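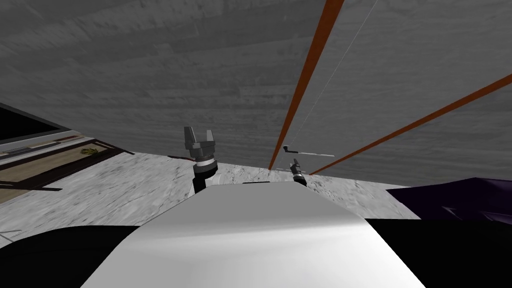 Both grippers in the simulated kitchen, left one open. View from the robot's own head.

Teaching by Hand, from a Distance: gallery of the Dodance practice sessions

In September our small group at Kimside began to collect demonstrations for household tasks in simulation. A person puts on a headset, takes one controller in each hand, and the two arms of the robot follow. What the person does is recorded, and later the recordings are used for training. On this page we show a little of how this work looks from the inside. We think it can be useful for colleagues who will start with remote control soon, and also for visitors who ask us what we do all day with our arms in the air.

The first view is the one in which new operators spend most of their time. The white body of the robot is always there at the bottom, and the left hand looks much bigger than the right one when it is closer to you. Most beginners reach too short with the far arm. Our advice is to move it slowly and to turn the head a little before each reach, so that the distance becomes more clear. The floor can also be very tilted in the view, depending on how you hold your head. After one or two sessions you do not pay attention to it anymore.
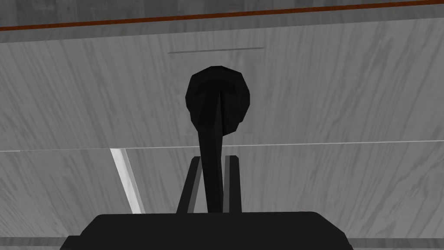 Safta Tănase
Demonstration lead, Dodance

A utensil with a rounded head, held upright between the two fingers. The stem is thin, so the operator has to bring the fingers to it evenly from both sides. If one finger touches first, the object turns, and then it is better to open the hand and try again than to correct it in the air. We keep also the attempts with a second try, but they get a separate label.

Dark objects need more patience. With a black gripper and a black stem it is difficult to see where one finishes and the other begins, and Jalen Castellanos has proposed that we practice first with the brighter objects. I agree with him for the first week. After that, I prefer that people learn it with everything.

Our goal for this part of the project is 400 accepted demonstrations. One operator works for two hours at most and then changes with the next one, for the shoulders get tired before the eyes do. Chiyo Ueda checks the recordings in the afternoon and writes her remarks in the shared list, so please read them before you begin your next session.

More pictures will be added when the drawer tasks are ready.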